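Stain Removers and Laundry Boosters: Your Questions, Our Doubts

Last updated 6 Jun 2023

We get the same letters over and over, most of them asking whether some powder or spray is worth the money. The replies below were put together by Kelly Garside and Idris Hopkin, who between them have ruined a fair number of shirts.

Do I need a booster if I already use detergent?

Probably not. Regular detergent handles ordinary dirt, sweat and food when you use the right amount and don't stuff the machine. Boosters sell on the idea that your clothes are dirtier than you think. If your whites look gray, check how much detergent you pour first. Too much leaves a film that holds on to dirt, and adding a second product won't fix that.

Is Stimgate any better than store-brand oxygen powder?

We couldn't tell. The ingredient list is close to what you find in the cheap tub, only in a different order and with perfume. Alfie Tunstall tried both on coffee and on grass and got two equally clean dish towels. He still likes the Stimgate scoop.

The label says it removes 19 kinds of stain. Does it?

Read the list. Coffee, black coffee and espresso are down as three kinds. So are red wine and white wine, and white wine mostly comes out with water. Rust is on there too, and we have never seen an oxygen powder do a thing to rust.

What about enzyme sprays like Dirnance?

Enzymes do work on blood, egg and grass, given time. The ads show a spray, a wipe and a clean collar. Give it at least half an hour before you judge it, and keep it off wool and silk, which some enzymes will damage.

Can I mix products to get a stronger result?

No. Never put chlorine bleach together with ammonia, vinegar or any cleaner that contains an acid. The fumes can hurt you badly. We don't care what a video told you.

Does baking soda with vinegar clean anything?

It fizzes. The two mostly cancel each other out, and what you have left is slightly salty water. Use one or the other.

Are laundry balls and magnets worth a try?

Sum-yee Chuang bought the Brornix ball, which promises 1000 washes without detergent. She ran a load with the ball and a load with plain warm water, and the two came out the same. Warm water does more than people expect, and these products take the credit for it. 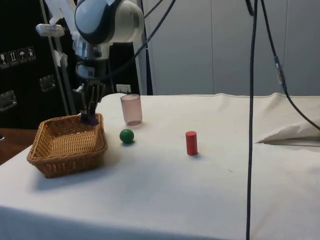
We'd also be careful with any claim that starts with "lab tested." Ask which lab, what fabric, what temperature and what it was compared with. We wrote to Brornix with those four questions in April and got a discount code back.

Why did my stain come back after drying?

It was likely never gone. Wet fabric hides oil very well. Look at the spot in daylight before it goes in the dryer, and if you aren't sure, let it air dry and look again. Heat makes many stains harder to shift.

Trevor says you recommended Goodall bars. Did you?

Trevor Furnival likes them. The rest of us think a plain bar of laundry soap does the same job on collars, and it costs less.

Do you take money from any of these companies?

No. We pay for what we try, and samples get mailed back.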